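Weekend Assistant Wanted for Furniture Repair Workshop

3 min read

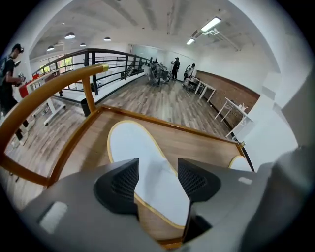

Albane Pruvost wrote to ask if the job needs a woodworking certificate. It does not. She also asked if the Saturday hours are fixed, and they are: 8:30 to 4:30, with a half hour for lunch. Sunday is a shorter day, 10 to 3. We have put both answers in the listing because other people will want to know the same thing.

Pintér is a small repair shop in Prokstead. We fix tables, chairs, dressers and cabinets that people already own and want to keep using. Most of the work is regluing joints, patching veneer, replacing drawer runners and stripping old finish. We do not build new furniture and we do not upholster, though we get calls for both every week.

We are hiring one weekend assistant to start in April. The job is part time, Saturday and Sunday, year round. There may be extra weekday hours in the fall, when people want their dining tables back before the holidays, but we can't promise them.

What you would do

Check pieces in at the front counter and write up the repair ticket. This takes more care than it sounds. If a chair comes in with a cracked back leg and a loose arm, both have to be on the ticket, along with any old damage the customer does not want touched.

Take pieces apart, clean old glue out of joints and label the parts. Sand by hand and with a small orbital sander. Apply oil and wax finishes once you have been shown how. Lacquer is sprayed on weekdays only, so you would not be doing that.

Help load and unload. Some dressers are heavy and the back door has two steps.

Sweep up and empty the dust collector at the end of each day.

What we are looking for

You should be 18 or older and able to lift 50 pounds. You should be comfortable talking to customers, including the ones who are upset about a quote. Neat handwriting helps, as the tickets are still on paper.

Experience with hand tools is useful but we will train the right person. Rocío Valdovinos does most of the training. She will start you on drawers — they are simple to take apart and show you how a piece was put together. Expect to spend most of your first month on them.

A driver's license is a plus. We do pickups in Ultley every other Saturday and it would be good to have a second driver.

Pay and other details

Pay is $19 an hour during the first eight weeks and $21 after that. You are paid every other Friday. After the first eight weeks we give you $300 a year toward your own tools, which you keep if you leave. Dust masks, gloves, ear protection and aprons are supplied. Work boots are up to you, but they must have closed toes.

You can bring in your own furniture to work on after closing, as long as one of us is there to lock up.

The shop is heated but not air conditioned. There is street parking, and the 512 bus stops at the corner.

How to apply

Send a short note to Nayeli Valdovinos saying what work you have done and when you could start. A resume is fine but not required. If you have repaired or made anything, tell us what it was and what went wrong with it. Please do not send more than two photos — the inbox is small.

We will call people in for a half-day paid trial. You will take a drawer apart, clean it up and put it back together, and you will spend an hour at the counter with Emiliano Meléndez. The listing stays up until the job is filled.

Contact: Pintér, 1599 Mill Road, Prokstead | © 2025 Pintér | Back to top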